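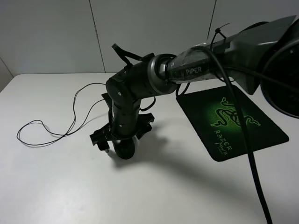
The white tabletop at Birton, with the white wall behind.

White tables, black cables: a love letter from the bench room

Birton Workrooms newsletter, 23 Sep 2021

I've wanted to write about tables in this newsletter for a long time, and this month I finally have an excuse. The white tops are in! If you haven't been upstairs since the summer, go and have a look. The old brown ones had served us well, but every black screw, black washer and black cable end that landed on them was gone for good, and the varnish had so many rings on it that it looked like a map of somebody's coffee habit.

The new tops are finished in Cilberg matte white, two coats with a light sanding in between. We went back and forth on gloss. Gloss wipes down faster, and a few of you argued for it with real passion, but under our ceiling lights the gloss test board threw a bright stripe right back in your face. The matte one just sits there being pale and calm. You can lay something small and dark on it and see it from the doorway, with its shadow under it, and I can't tell you how happy this makes me.

The walls got the same thinking. Plain white, no pegboard, no posters, no calendar from three years ago. I know the pegboard had its fans (I was one of them – I drew half of those tool outlines myself), and it has moved to the Tang room next door, where it looks very good above the vises.

Now for the part I really want to talk about, and that's cables.

Once you have a white table you see your cables. On the brown tops they were a sort of undergrowth, and we all reached in and pulled until something came out. On white, every loop and crossing shows up like a pen line on paper. So we emptied the big cable crate onto the tables one evening and sorted the whole lot. I thought it would be a chore. It was the best evening I've had up there in months! We had the radio on, somebody brought plum cake, and the piles grew and grew.

We started with around 250 cables. After the first sort we'd pulled out 60 that didn't fit any piece of equipment in the building, including a printer lead for a printer that left us before I joined. Those went into a box for electronics recycling. The ones with cracked jackets or bent pins went in a second box. Everything left over was wiped, coiled, tied and given a home.

The home is a set of Bikuvham drawers, the shallow kind, under the window. One drawer per kind of connector, and a bottom drawer for the long extension leads. The drawers pull all the way out, so you can carry one over to your table, find what you need and carry it back. I recommend doing precisely this. Please don't stand at the window and rummage, I have seen what rummaging does.

A few things we learned while sorting, in case your own drawers at home are calling to you.

Clear the whole surface first. We tried sorting at one end of a table with somebody's project still at the other, and within ten minutes a pile had crept across and the two had to be picked apart again.

Lay a cable down before you coil it. Let go of it and see what it does. A thin one that has been wound tight around a plug for years will lift and twist and cross over itself, and that shows you the size of loop it would like to be. Go with it. Coil to that size, or a little bigger, and it will lie flat in the drawer.

Don't wrap around your hand and elbow. I did it for years and thought it looked professional. It puts a twist in at every turn, and thin cable remembers. Hold one end, lay the loops into your other hand, and turn the cable a little between finger and thumb as each loop goes on. It feels slow for the first few and then your hands get it.

Soft ties beat rubber bands every time. The bands in our crate had gone to something like old toffee, and cleaning them off was the one part of the evening I wouldn't repeat. We bought a roll of hook-and-loop tape and cut it into finger-length strips, and there is plenty left in the tin by the drawers, so help yourselves.

Put the tie near one end and leave it on the cable for good. When the cable is in use, the tie stays on it. It's the only system I know in which the tie is there when you want it back.

We also went looking for a better way to mark them. Paper flags tear, and masking tape goes gummy. For now each cable that gets the drawer treatment has a small cloth label, and I asked in the last newsletter what the rest of you do. I had a wonderful pile of answers, far more than I can print.
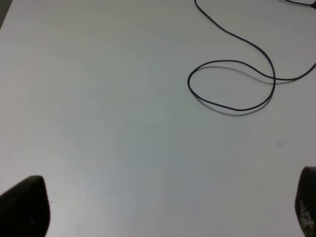 One reader wrote in to say that she gave up on words altogether and uses colored thread, wound a few times just behind the plug at both ends and fixed with a dab of clear nail polish. Same color, same cable. She says she can follow a lead under a desk and come out at the right plug on the other side without crawling, and that her only mistake was choosing navy and black in the first batch. Stick to yellow, red, green and light blue, she says, and do both ends while you still have the thread out, or the far end will never get done.

I love this. I tried it the same night on the two leads behind my own desk, in yellow and red, and it took less time than finding the label maker. The thread is so thin that it doesn't catch in the drawer, and it looks rather handsome. There's a basket of thread on the shelf above the Bikuvham drawers now, with two bottles of polish, if you'd like to have a go on your next visit. If you use up a color, write it on the pad.

Looking after the tops is easy so far. A damp cloth does for dust and pencil. For glue, put a scrap of board down first, please, and for anything hot use one of the cork mats on the windowsill. Marker is the one thing to watch out for: it comes off the matte finish if you catch it quickly, and leaves a gray ghost if you don't. There is one ghost already, on the table nearest the sink. I made it. It says "left" backwards.

The other request is to take your cables with you or put them back in the drawers when you finish. One lead left lying across a table is no great crime, but they do seem to call to their friends, and I'd love the tops to stay as good to work on as they are now.

Next month we turn to the hardware jars. There must be 1,000 screws in the big one alone, plus hooks, hinges and a quantity of small springs that I'm frankly thrilled about. I want to tip the lot onto the white tables and sort them by thread and length into the small glass jars from the Tang room. The October sorting evening will go up on the board by the stairs once we've settled on a date. Bring a magnet if you own one, and bring your reading glasses. We could also do with a few shallow trays or baking tins with a rim, any size, and somebody to make the plum cake again.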